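## 4. Setting Up the White Worktable

This section applies to the large white tables supplied by Trirnon for the Ostdale rooms. Read it through before moving or loading a table.
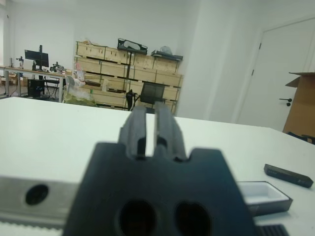 Two people are required for placement. The tabletop must not be lifted by one end, and it must not be dragged across the floor.

1. Clear the floor area and confirm that the door can open fully.
2. Carry the table to its position and set it down on all of its feet at once.
3. Turn each leveling foot by hand until the table no longer rocks. Finish with the wrench from the Plostis hardware bag.
4. Wipe the top with a damp, lint-free cloth. Allow it to dry before placing anything on it.
5. Set open boxes and small parts well in from the edge, with the open side of each box facing up.

**Note:** Small items should be returned to their boxes at the end of each working period. Boxes may stay on the table overnight — lids are optional.

**Caution:** Do not use abrasive pads or solvent cleaners on the white surface. Scratches and dull spots are not covered under the Crenshaw service agreement.

### 4.1 Workbenches along the wall

Benches with a wooden top are cleaned separately. Use a dry cloth first, then a cloth dampened with plain water, working along the length of the bench. Standing water must be removed at once.

1. Keep the space under the bench open for cleaning.
2. Check the leg fasteners every November and tighten any that have loosened.

Requests for replacement feet or fasteners are to be sent in writing to Rūta Jaunzems, Room Services. State the room, the type of table and the part required.

Section revised December 3, 2019.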